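Sterkow 2 Desk in White: A Long Look at a Flat Thing

Posted Jun 6, 2018

I bought the Sterkow 2 back in September, after my old desk gave up a leg during a phone call. Nine months seems long enough to have an opinion about a tabletop. I have several.

It comes from Workidell in a single carton that the delivery man described with one word I won't repeat. The instructions are all drawings, and the person in the drawings smiles the whole way through, including step four, where you hold up one end with your knee and look for the short bolts. Mine took an evening. Get a second pair of hands if you know anyone who owes you a favor.

What you get for your $736 is a great deal of white. No grain, no trim, no cable slot with a little brush in it. The finish is matte, and that was the selling point for me. My last desk was glossy and I spent four years looking at the reflection of a ceiling lamp. On this one the light goes soft and gray toward the back and stays out of the way of whatever you're reading.

The corners are proper right angles. This looks sharp over a light wood floor and feels sharp too, if you come around it in a hurry with your hip at the wrong height. I've learned to swing wide. I also stack books out at the corner, which gives the eye something to catch on before the thigh does.

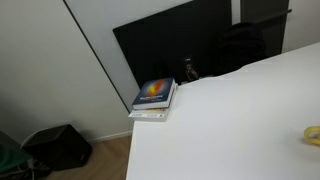 The back corner, with two of the books I keep meaning to finish.

Stability is good. I type like someone putting out a small fire, and the monitor barely moves. Workidell's Zornum model, which I tried in the store, wobbled when I set down my keys. The Mendes was steadier but had a raised lip along the back that would have driven me nuts by the weekend.

Now, stains. White furniture is a promise you make to yourself about the kind of person you plan to be, and I drink coffee at my desk all day. Fresh rings come off with a damp cloth. Rings left overnight need dish soap and a bit of elbow. Ballpoint ink is a different story — there's a blue line near my keyboard that I now think of as part of the design.

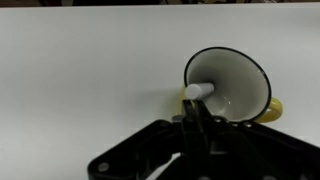 Yellow mug on its side, white top underneath.

Mugs haven't chipped the surface, even the heavy ceramic kind. The one scratch I have came from a stapler, and you need to crouch to find it.

Complaints: the side edge shows every gray scuff, the adjustable feet un-adjust themselves over a month or two, and the spare parts page has been "coming soon" since I ordered. There's also no drawer, so my pens live in a soup can.

I'd give it 94 out of 100. I took off five points for the feet and one for step four. Buy it if you want a big plain surface and own a sponge.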